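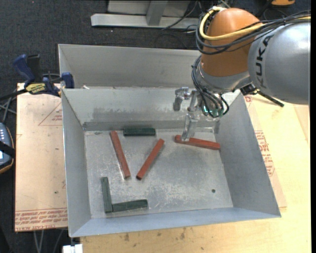

Should a small-town police department tell residents about a crime before it has all the facts?

I think it should, and sooner than most departments are comfortable with, so long as it is plain about what it doesn't know yet.

I have lived in Custine for most of my grown life, and I edited the weekly here until my knees and my patience gave out at the same time, so I come to this with a few opinions already packed. In February somebody broke into 5 garages along Beltent Road over 3 nights. Those of us who live on that road heard about it from a teenager at the gas station. The department put out its statement 9 days after the first break-in, and by then we had already decided, as a neighborhood, that it was a gang from two counties over, or a fired delivery driver, or (my favorite) a man in a green raincoat who was later identified as my cousin's piano tuner, out looking for a house number.

I don't tell that story to be mean about the police. I like our police. The night sergeant once sat with my mother for an hour when her smoke alarm wouldn't quit, and he even drank her coffee, which took some courage. What bothers me is the old habit of saying nothing until there is an arrest to announce. People don't wait quietly in the meantime. They get on their phones, and they fill the quiet with whatever they were already afraid of.

Delia Munteanu, who covered courts for the paper while I was there, used to argue the other side, and she argued it well. An early notice can tip off the person you're after. It can put a wrong description into 2000 heads before supper, and you never get it all the way back out again. She had seen a man named in the morning and cleared in the afternoon, and she said people still crossed the street from him years afterward. I have thought about that man a good deal. He is the reason I would never want a name given out before a charge is filed, and I'd be careful with descriptions too – "a tall man in a dark jacket" is half the men I know, and one or two of the women.

But a notice doesn't have to have a suspect in it. It can say that garages on Beltent Road were entered overnight, that no one was hurt, that we don't know who did it, and that there will be more to say tomorrow at noon. Then somebody has to come back at noon, even if the only news is that there isn't any. I believe that second part matters more than the first. Over in Matei they do something close to this, with a short note taped up at the post office and the same words on the town website, and my sister-in-law there locks her shed and sleeps fine.

The chief told the council it would take staff hours he hasn't got. Maybe so. The front desk logged 223 calls about the garages that month, though, and every one of those had to be answered by a person sitting in a chair. I'd gladly trade a good many of those calls for four sentences and a piece of tape.

The council takes the question up again this summer, in the upstairs room on Pellov Street. I plan to be there, and I'd be glad of some company on the stairs.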